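**Progress report to the Rorkari Fund**
Piltow Adult Reading Scheme
07/10/2025

The scheme has now completed the first half of its second funded year. Classes have run in Piltow and Grirnden without a break, and enrolment stands at 214 learners against a target of 300 by the close of the grant. Attendance at the evening classes in Grirnden remains lower than planned – the change to the bus timetable has made the journey home difficult for those living beyond the river.

The learners' bulletin continues to be printed and sent to every household on the roll. It carries short articles in plain English on home, work and science, with a word list at the back of each number.

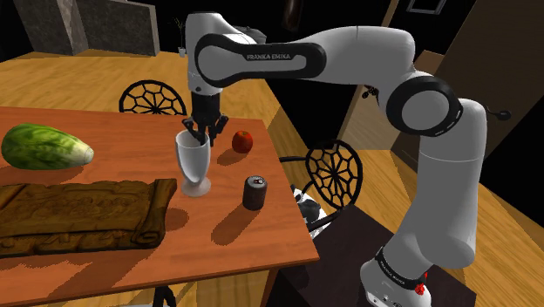 Tutors report that the bulletin is read at home and brought back to class with questions. We have agreed with Kioko, our printers, that the type size will be increased from the next number at no extra charge.

Spending is within budget under all headings except room hire, where the Grirnden hall has raised its rates. We ask the Fund to approve a transfer of £80 from the travel heading to meet the difference. No other change to the grant terms is sought.

In the coming period we shall open a daytime class in Piltow and begin the spelling course held over from last year. Enrolment for both will open in January. The accounts to date are attached as a separate sheet.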